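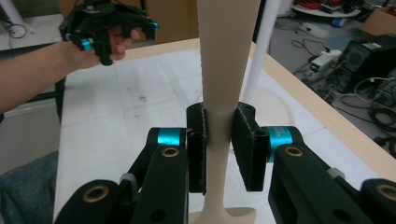 Saulius Mockus objects to the word "dry" as it is used on glaze labels. A pot that feels dry to the hand in December, he argued over the phone, can still hold enough water in its foot to break it, and the hand is a poor instrument for finding out.

The physics supports him. Clay in a workable state holds water in two places. Some of it separates the particles and lets them slide past one another, and this is the water whose loss causes shrinkage. The rest sits in the pores between particles that already touch. Once the first kind is gone, the body stops shrinking and turns lighter in color. Potters call the point just before this leather hard. The pore water leaves more slowly and does not change the size of the piece.

Cracks form almost entirely in the first stage. A rim that loses water faster than the foot shrinks ahead of it, and the difference is taken up as tension in the rim. Thin sections next to thick ones are the usual trouble spots: handles, spouts, the join between a slab and a coil.

Fuleck, a small pottery that makes lamp bases and planters, kept a log of its losses over one winter. Of 215 pieces thrown or cast, 23 cracked before the bisque firing. Most had been drying on the shelf nearest the door. The shop moved the shelf, draped the rims in thin plastic for the first two nights, and turned each piece once a day. In the next run of 107 pieces it lost 5. The two runs were not matched for size or clay body, and the second had fewer handled forms, so the comparison is loose.

Air movement matters more than most workshops allow for. Still air at the clay surface becomes humid and slows evaporation, while a draft strips that layer away on one side only. A fan pointed at the wall is safer than a fan pointed at the pots. Pristico, which sells drying cabinets to schools, ships them with the fan set to its lowest speed and the vents half closed. Grirel takes the other route and leaves the fan out of its cabinet entirely, relying on a heated floor and a slotted lid.

The second stage has its own hazard. Pore water left in a thick foot turns to steam in the kiln, and above the boiling point the pressure has few ways out. The standard remedy is a hold a little below boiling, with the lid propped. Pētersons, a casting studio, holds overnight for anything with a solid base and weighs a test piece at intervals beforehand. When two readings an hour apart agree, the load goes in.

Weighing is the method Mockus prefers as well. A kitchen scale that reads to the gram will do for mugs and bowls. Larger work needs a platform scale, and he has been looking for a used one since Monday.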